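Section 4. Bins and small items in the washroom module

I've cleaned washroom modules at Seltgate since 2015, so when the Wullik system came in I had opinions. Most of them were about bins. Floors it does without me now, and my knees are grateful. The bins are still a shared job, and this section covers my half and yours.

Before you start the bin routine:

1. Put the module in Hold at the wall panel. The light goes amber.
2. Push the bin right back into the corner so it sits against both panels.
3. Fit a fresh liner and fold it over the rim all the way round. A few wrinkles are fine — a liner that's slipped down inside is not.
4. Pick "Small items" from the menu, then press Start.

Note: if you get code 355, the liner's too low. Fold it over again and press Resume.
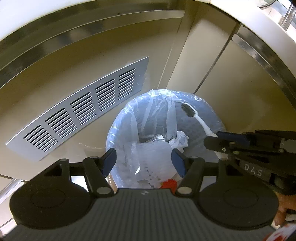 Fig. 4. Toothbrush held in the gripper over a lined bin, with tissue or paper and a sheet or wrapper inside.

Toothbrushes, tissues and wrappers all count as small items. Anything sharp doesn't, so leave those for the tongs.

CAUTION: Keep your fingers away from the jaws and their pads while the light is green. If you need to reach in, press Hold first, every time, even if you're only grabbing a tissue.

5. When the light goes back to amber, tie off the liner and take it out yourself. The system doesn't tie knots.
6. Wipe the vent slots by hand. I do mine at 4 pm, before handover.

Your shift sheet will look different too. Bin checks now sit under "Assist", and they're still paid time, so write them down!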